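Ticket 372 -- Holiday flat listing shows wrong sleeping capacity
Opened by: Junaid Khattak, Olvera lettings
Status: open, waiting on Resum
Priority: 3

Reported August 26, 2023

The two-bedroom flat is set to sleep four in Orkow, but the public booking page lets guests choose up to six. A family of six booked it this morning and paid the deposit. I have phoned them and moved them to the larger flat upstairs.

The room details were last changed in June, when we added the kitchen to the description and put in new pictures. Bookings before then were fine. 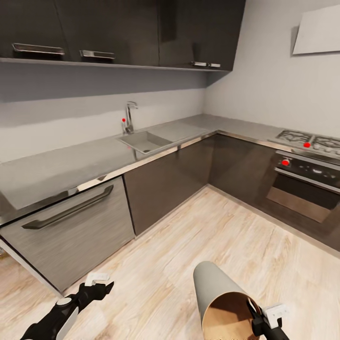

Kitchen

Steps tried so far

1. Logged out, cleared the browser cache and loaded the booking page again. Still six.

2. Opened the flat in Orkow and saved it again without changing anything. The page refreshed after 20 minutes and still said six.

3. Checked the bed types. Bedroom one is a double, bedroom two is a twin. The living room had "sofa bed" ticked, which is wrong -- the flat has never had one. Unticked it and saved.
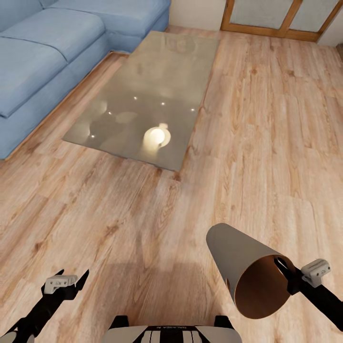

4. Looked at the booking page again. It now says "sleeps four" at the top, but the guest menu underneath still goes up to six.

5. Tried a test booking for five adults. It went through to payment with no warning. Cancelled it before paying.

6. Compared with the studio, which was set up in the same week. That one is correct in both places, so I don't think it is the whole account.

Reply from Resum support

Thanks Junaid. The heading and the guest menu are filled from separate fields. The menu uses "maximum occupancy" under Rates, and unticking a bed type does not change it. Please check that field and tell us what it says.
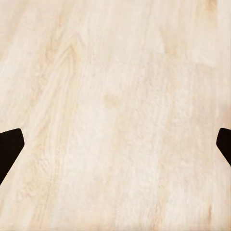

Update from Junaid

Maximum occupancy was six. Changed to four and saved. The menu is now right on our own site. The partner sites still show six -- I have closed the flat on those until they catch up. Please can you push the update from your end and leave this ticket open.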